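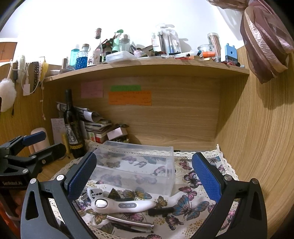
December 11, 2025

Finished the second pass through the desk sessions today. Slept badly, so I started late and had to skip the morning call with Balogh.

The question is still the one from May: does a policy trained on hand-held gripper demos do better when the clutter is real clutter, or is it enough to spread the same objects over a bare bench? We now have 800 demos in each set. Same two grippers, same task wording, put the small items in the clear container. The bench set was recorded at Jamness and the home set at people's own desks and dressing tables.

Results on the held-out desks, 52 trials per policy. The bench policy did fine with chunky things like plug adapters. It fell apart on anything thin. Pens, tubes, brow pencils, anything lying across something else. It closes too high and comes up with air. The home policy closes lower and tends to nudge the item first. I didn't expect the nudge to carry over but it's there in the logs, mostly with the left hand.

Patterned cloth is the other thing. I had assumed the butterfly print would hurt both policies equally. The bench one reached for a printed butterfly 6 times. The home one never did, though it was slow to commit and hovered a lot over the busy parts. Lace edging might be a separate problem. I want to look at whether a fingertip dragging on the cloth shows up in the wrist motion before I write anything down about it.

Clear container is still bad for both. You see the print straight through the walls, and the policies misjudge where the rim is. Three of the home policy's failures were a good grasp followed by a knock on the near wall. Could try frosted against fully clear, but that means more recording and I've told Dukaswood we're done recording for this year.

Spent the afternoon relabelling. The old labels had every cosmetic item down as "tube", which was my fault, and it made the thin-object numbers look better than they are. Redid the table after lunch. The gap between the two policies is wider now, so at least the mistake wasn't flattering us.

Still to do: rerun the bench policy with the new crop, check the time sync between left and right grippers on the older sessions, email Lernham about the storage quota. They cut us off at the worst time last month.

Neck sore from the monitor. Left at six, bought bread and a bag of mandarins, home in the rain. Leftover soup for tea.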